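Open day at the Dusus nursing skills center, 7 August 2019

Got there late, parking is a joke, so missed the welcome. Caught the end of Thu Lâm on handover between shifts. Her point: most complaints that reach her desk start with something said in a corridor and never written down. She wants the patient in the room when nurses swap over. Some grumbling at the back about time. She says it adds 3 minutes a bed. I wrote that down twice so it must have stuck.

Then the tour. Groups of 15, ours was bigger. Ward mock-up first, beds, call bells, a drug cart with real locks. Students do a full night shift in there in October, lights down and everything. Medication room next door, very cramped. The Fludel charting software is on every bedside screen now and the second years seem quick with it, quicker than me anyway. Printing still a mess. 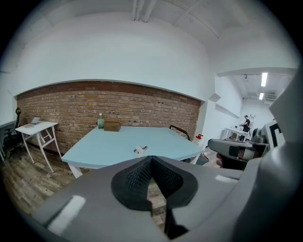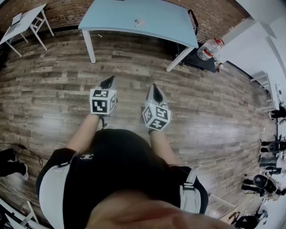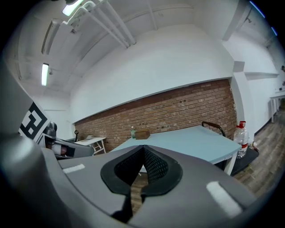
Best part of the day was Chiến Giáp on discharge talks with older patients. Let them say the plan back to you in their own words, dont ask "do you understand", everyone says yes to that. He played two recordings, same nurse, same leaflet, and the second one was so much calmer. Plullero paid for the leaflets, over 2,000 printed, large type, and he had a box to give away. Took a handful for our clinic.

Lunch in the Đồng wing. Soup fine, line long. Talked to two community nurses who cover 70 households between them and wanted to know where the home visit module had gone. Nobody at the desk could tell them. Should be on the program next time, definately.

Skipped the wound care session, had a bus to catch. If anyone has the slides from that please send them over. Also the sign-in sheet had my name wrong so not sure the certificate will come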